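Can a machine do your chores yet? My tips for November

I get this question every time I write about cleaning, so I spent a few evenings reading up and watching far too many videos. Short version: some of it, slowly, and you'd better tidy up first!

Floors are the easy win. A robot vacuum does fine on bare wood if you lift the cords, the socks and anything stacked down low. Mine (a Brendetti, bought used for $162) will happily push a magazine under the couch and leave it there. I run it for 14 minutes after breakfast and call it done.

Picking things up is another matter. A stack of books is a hard job for a gripper — flat covers, slippery edges, and the whole pile wants to slide. You and I get a fingertip under the bottom one without thinking. If you want to make life easier for any machine, or for your own back, keep piles short and leave the spines facing out.

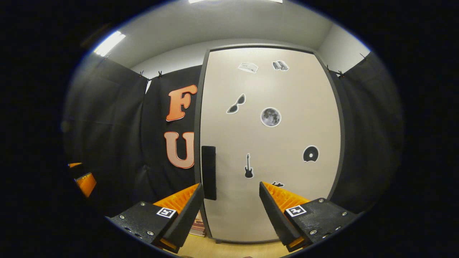 Stickers are my other pet subject. I still haven't seen a machine peel one neatly, so for now it's you and a hair dryer. Low heat, start at a corner, pull back flat against the surface and go slow. Leftover glue comes off with a dab of cooking oil, then dish soap. Test a hidden spot first, especially on painted doors.

Curtains? Forget it. Cloth folds a different way every time you touch it, and the folding gadget I tried at the Skurnley home show took 11 minutes over one bath towel. It cost $400. I went home and did the whole basket during a TV show.

Next time: getting candle wax out of a rug (no robots, I promise).

Contact | © 2025 Clisadora Home Notes | Back to top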